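I've been at it again with the tidying clips, and since a few of you asked how the head camera thing is going (hi, Asuka Hirose, I owe you a proper email), I thought I'd write it all down before July gets away from me.

Quick catch-up if you missed the earlier posts. There's a small project called Sivano that's trying to teach a two-armed robot to do boring household stuff. People wear a camera on their heads and do ordinary chores with their own hands, and the clips get used to teach the thing how reaching and gripping and sorting are supposed to look. I signed up for shelves and paper. Other people got kitchens. I was a bit jealous of the kitchens until I heard what they have to go through with onions!

So my chore is books, notebooks and files. Take them out, spread them out, sort them, put them back. I've done this task more times than I've done it in my entire normal life, and I have opinions now.

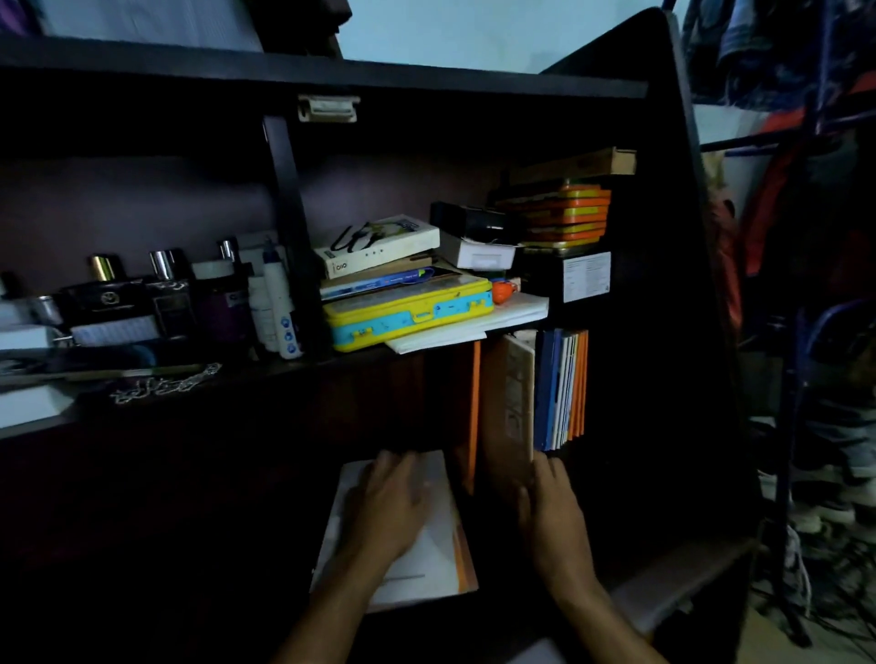
Photo: head camera still, Sivano home sessions

The first opinion is that paper is awful. A box is fine, a box has sides and it pushes back when you push it. But a stack of loose sheets has no manners at all. You put a flat palm on it to keep it where it is and then your other hand has to do the real job next door, and I never once thought about that palm until I watched my own clips. It's there all the time! I went through a whole bunch of them one evening and my left hand is basically a paperweight with fingers. When I mentioned this on the group call they got very excited and said please keep doing it exactly like that, which of course meant I couldn't do it naturally for the next hour.

That's the second thing, the being natural. The instructions say to work at a "comfortable pace," and my comfortable pace for tidying is apparently very fast with a lot of dithering in the middle. I pick a thing up, hold it, think about lunch, put it back where it was. They used to ask us to redo those. Now they keep them, as long as the hands stay in view, which they mostly do if I remember to look at what I'm doing. (You would be surprised how much you tidy without looking. I was grabbing things at the side of the shelf while staring at something else entirely.)

My total as of this morning is 1,788 clips. The whole Sivano shelf group is at 2,423, so yes, I'm hogging it, and no, I don't plan to stop. Most of mine are short. The longest one is 22 minutes and I'd forgotten I was recording, so there's a long stretch of me reading an old notebook. I asked them to bin that one.

Laying things out flat is the part I like best. You get everything out where you can see it, and you make your little rows, and then you square up the corners and feel like a person who has their life together. It's also the part where I learned the most about covers. A notebook cover wants to come up on its own without the rest of the notebook, and if you pinch only the corner, that's all you get.

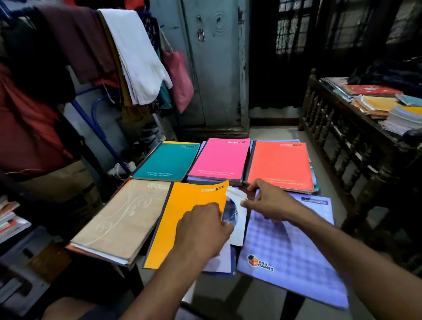
I tried the remote control version too, back in the spring, when Sivano let a few of us drive the arms at the Stanholm workshop. You hold two handles and the grippers copy you, more or less, with a tiny delay that made me feel seasick. My job was to pick up one notebook and set it on top of another one. One! I've done that with my own hands half asleep. It took me 6 tries to get it off the table, because I kept closing the gripper on the cover and leaving all the pages behind. The trick, which a very patient guy from Mazurek showed me, is to slide it until the spine hangs over the edge of the table and grab it there. I do that at home now. I can't stop doing it.

Driving the arms made me much better at the camera clips, I think. Before that I'd been rushing the grab, since hands just sort of know. After an afternoon of not having fingertips you start noticing what fingertips do. They wiggle in between two spines and make a bit of room first. They test whether the thing is going to come out by itself or bring its neighbors with it. I try to let that part show now, without acting it out like a mime, and I get my head down low enough for the camera to see into the shelf. My neck has complaints.

Tight rows are still my nemesis, by the way. Pulling one notebook from a packed shelf takes two hands nearly every time, one on the notebook and one in there with the rest of the row.
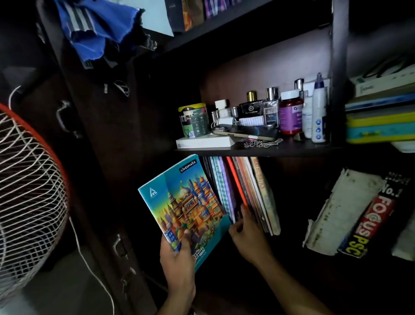 Lower shelf, one Classmate notebook on its way out, MATHEMATICS staying put.

A couple of you asked about the gear. The head strap is the Lollano one, with the wide band at the back. I wear it over a thin headband, or it leaves a line across my forehead that lasts until dinner. Charge it the night before. Look down at your hands and check the preview before you start, too, or you'll do a whole beautiful session of the wall above the shelf. I did that twice.

And for whoever wanted to know if I get bored: kind of, in the middle. I put music on until they told me the sound gets recorded as well, so now I hum, and somewhere there's a hard drive with a lot of my humming on it. I go in the mornings mostly, before ten, with coffee parked well away from anything made of paper.

Next up they want putting-back clips, everything upright with the spines facing out, and then the same again with the spines facing any old way. I'll be excellent at the second one. If you've done the folding laundry set, leave me a comment and tell me how long your arms lasted, I've been thinking of asking for a swap.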